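Puvelport opens its doors to small insurance brokers

16/06/2025

I've been wanting to share this one for months, so here goes! From today, Puvelport is open to any independent broker with two or more people on the books. It's our shared renewals desk, and it's the thing I wish I'd had when I was chasing home and contents policies from my kitchen table.

We started Trurum to take the dull bits off brokers' hands (renewal letters, missing documents, the client who moved house and forgot to say). In January we let 84 brokers try the desk for free, and they told us exactly what they thought of it. The calendar was a mess, so we rebuilt it. The reminder emails sounded like a parking fine, so I rewrote all of those myself.

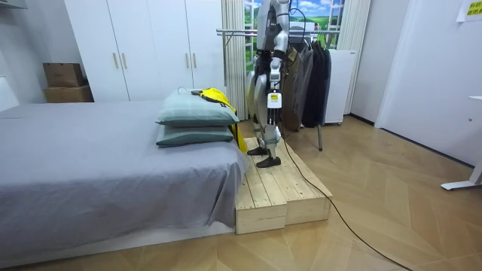
The other big request was help with the phones at busy times. We've teamed up with Beltrán, who'll answer overflow calls in your firm's name and pass the notes to you the same afternoon. You can switch that on for a week and then off again, with no contract to wriggle out of.

Puvelport costs £94 a month per firm, and that covers up to 130 renewals. If you already use Jula for your client records, your list comes straight across and you won't have to type anything in twice.

Want a look round first? Drop us a line through the Trurum website and we'll set you up with a login. I read the messages myself, usually with a cup of tea, and I'd love to hear how your office runs.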